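Getting a new telly up and running without losing your weekend

Household tips, July 31, 2023

We finally replaced the old lounge room TV back in April, and I reckon I made every mistake going. I bought a Stundano 4K set (mid-range, on special, the sort with more menus than I'll ever open) and it took me far too long to get it behaving. So I've written up what I'd do next time, mostly so I can find it again when the bedroom one carks it.

Before you buy

Measure the cabinet, then measure the feet. I only did the first one! Plenty of sets these days stand on two little legs right out at the ends, and mine hung over the edge of the cabinet by a finger's width on each side. I ended up putting a length of shelving across the top, painted to match, and it looks fine if you don't get too close.

Check the sockets too. My set has four HDMI sockets but only one of them talks to the soundbar, and it's the one jammed in behind the stand. Plug that one in first, before you push everything back against the wall.

Setting up

Do the software update straight away, before you sign in to anything. Mine wanted to restart halfway through and I lost all the passwords I'd just typed in with the remote, one letter at a time, muttering.

Next, go hunting for the picture settings. Out of the box everything is on the shop floor mode, which is blue and bright enough to read by from the hallway. I switched to the one called Cinema and nudged the brightness up a bit for daytime. Turn off the motion smoothing while you're in there, unless you like your movies looking like the six o'clock news.

The privacy stuff is buried. On mine it's under General, then About, then Terms (of all places). I unticked viewing information and personalised ads and haven't missed either of them.

Wi-Fi troubles

If the picture keeps stopping to buffer, don't ring the internet company yet. Try moving the router out from behind the telly. Mine was tucked in there because it looked tidier, and the streaming got a lot better once I'd put it up on the bookshelf. A network cable is better again if you can run one along the skirting board. I used the Jemthorpe flat kind, which goes under carpet without making a ridge.

Remotes

Velcro dots. One on the back of the remote, one on the side of the coffee table. They come in a box of 234 for some reason, so I've now got dots on everything.

Take the batteries out of any remote you only use now and then. I had a set leak in the old DVD player's remote and had to clean up the contacts with a cotton bud and a splash of white vinegar.

Cleaning the screen

Switch it off and let it cool right down, so you can see the smears against the black. Dry microfibre cloth, no pressing, long strokes from top to bottom. For sticky fingerprints I dampen a corner of the cloth with plain water and go over it again with a dry bit. Never spray anything at the screen itself, and keep the window cleaner well away from it.

The vents at the back fill up with fluff. A soft paintbrush gets it out, with the vacuum hose held nearby in the other hand. 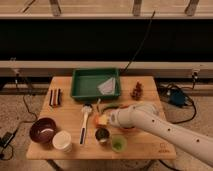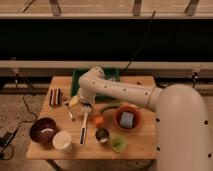 Light timber tabletop, small bits and pieces, white robotic arm.
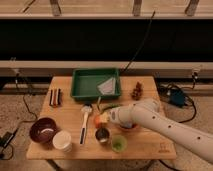

Getting rid of the old one

Don't put it on the nature strip and hope. Our council takes old sets at the transfer station, and the shop would have carted mine off for free if I'd asked when I ordered. Sign out of all your accounts and do a factory reset before it goes. If it's still working, try the local op shop, but ring first as plenty of them won't take electrical gear.

Keep the new box for a couple of weeks in case you need to send the thing back. After that, flatten it. Ours made a very good weed mat under the lemon tree once I'd pulled off all the tape.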